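Notes for the Viltby student robotics club, task set 3: clear containers. Read the gripper setup page first.

## 1. Place the bin

Put the clear bin on the white tabletop, well inside the edges. Open both fingers fully before you approach. Keep the wrist camera on the bin for the whole approach. 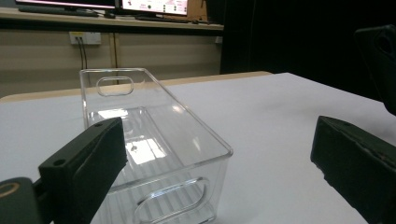
Clear plastic is the hardest material in the set. The depth estimate drops out on thin walls, and the model tends to lock onto whatever is behind them. Label by rim, not by wall. The rims catch the light as white lines, and the handle cutout at each end gives a closed outline that is easy to mark. Do not label the bright patch of reflected light on the floor of the bin - it moves with the camera.

## 2. Record the two-hand version

Sit centered at the table, one gripper per hand. Check that each cable hangs free of the forearm. Approach with the left gripper, fingers in an open V, and close slowly on the near end. Keep the right hand clear until the left has closed. 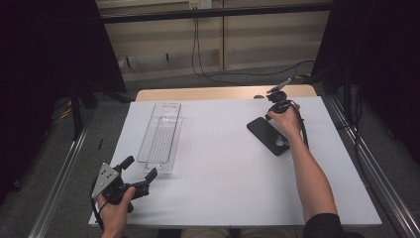
*Reading time: 2 minutes*

Other objects may stay on the table, such as the black phone case. Log them in the notes column. Record eight takes per operator, then swap.

## 3. Check and upload

- Play back both wrist views and the head view at full speed.
- Reject any take with more than 3 dropped frames.
- Name the folder with your initials and the take number.
- Upload to the Onitz drive by 4 p.m.

Ro-un Yoo merges the labels. Send rig faults to Giorgia Grasso. The September set closes at 2,000 clips.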